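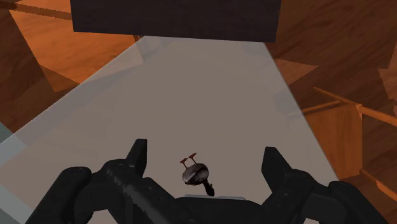 Figure 1. Simulated wrist view with the gripper open over the small bird figurine, which is lying tipped over on the tabletop.

Planning a Gripper Purchase for the Teaching Lab: Final Report
Ehsan Soltani and Darius Tănase
Submitted October 11, 2019

1. What we set out to do

When we signed up for this project we thought we would be building something. Our advisor had other ideas, and looking back we are glad she did, although it took us a few weeks to say so out loud. The teaching lab has wanted a small robot arm with a gripper for a long time now, and the department finally set aside $2000 for the gripper side of it (the arm is coming out of a separate fund and is outside this report). Our job was to work out how that money should be spent, and to do as much of the deciding as we could in simulation, before any purchase order went out the door.

We should say right away that neither of us had ever bought anything more expensive than a laptop. A good part of what follows is about quotes, shipping and spare parts, and we have tried to write it the way we would have liked somebody to write it for us.

2. What the lab needs

We began by talking with the people who teach the two courses that will share the arm. The first course wants students to pick up light, everyday things and put them somewhere else. The second wants students to write their own grasp planner and try it on shapes that are a bit awkward. Both want something that can be bumped by a beginner and still work the following week.

From those conversations we wrote a list of 9 requirements, which is in Appendix A. The ones that ended up mattering most were the opening width, how finely the fingers can close on a small item, whether the fingertips can be swapped without sending the unit back, and the price of replacements. Grip force, which we had expected to argue over, hardly came up at all. Everything the courses want to lift is light.

3. Trying things in simulation

We used a simulated room with a table and some wooden furniture, and placed one item on the table at a time. The camera looks out past the palm, so that we saw both fingers and whatever was between them. We ran 292 trials in total, split between a wide two-finger model with jointed links and a narrower parallel one.

The bird figurine became our favorite test item, and also the one that cost us the most sleep. It is very small next to the wide gripper. In Figure 1 the gap between the fingertips is far wider than the bird, and the left fingertip is somewhat nearer to it than the right one. That kind of uneven start turned out to be useful for our purposes, as one finger is likely to reach the item first and push it along the table before the other arrives. The body is rounded and smooth in outline, the legs are two thin stalks, and a planner that aims for the legs has very little to hold on to. We told ours to aim for the body and kept it that way for all the later trials.

The wide model did well on the bigger items and was fussy about the small ones. The narrow model was the other way around, and there were several larger items it simply could not open far enough to take. We had hoped for a clear winner and did not get one. After a long afternoon of going back and forth (Darius was for the narrow one, Ehsan was for the wide one, and each of us switched sides at least once) we agreed that the wide gripper with a set of finer fingertips came closest to covering both courses.

A word of caution is in order. Our simulated contact is simple, and we did not tune the friction against any real material. We would not want anyone to read our trials as a promise about how a real gripper will behave on a real table.

4. Quotes and the budget

We asked three suppliers for quotes: Skudville, Drirness and Waweru. All three were kind to us, considering that we were obviously students and asked a great many questions. Skudville had the lowest price on the gripper itself, but the mounting plate and cable were extra, and once those were added the difference mostly went away. Drirness included the plate and offered the fingertips as a set, with spares. Waweru's unit was the nicest on paper and would have used up the whole $2000 before shipping, so we set it aside with some regret.

We recommend the Drirness quote. With the gripper, the plate, the cable and one fingertip set it leaves $292 unspent, and we would ask the department to hold on to that money for a second set of fingertips and for shipping if something has to go back. Our first draft of the budget had no line for spares whatsoever, and our advisor sent it back with a single question mark in the margin. We took the point.

5. Timing

The quote stays open until the end of November. The arm needs to be bolted down first, and the bench in the Husau room has to be cleared and checked for level before that can happen. We suggest placing the order as soon as the bench is ready, so that the return period is not used up while the box sits on a shelf. Whoever unpacks it should test the full opening and closing on the first day and write down the result.

6. What we would do differently

We would ask for quotes much earlier. We left it until the trials were finished, and then spent a good while waiting on emails with nothing else to do. We would also record the starting position of each item more carefully. Our notes for the early runs say things like "bird, tipped, a bit left," which made sense to us at the time and was not much help when we wanted to repeat a run.

Our thanks go to the lab staff for letting us keep a computer busy overnight so often, and to both course instructors for reading two earlier versions of the requirements list. The trial log and the full quotes are in Appendix B.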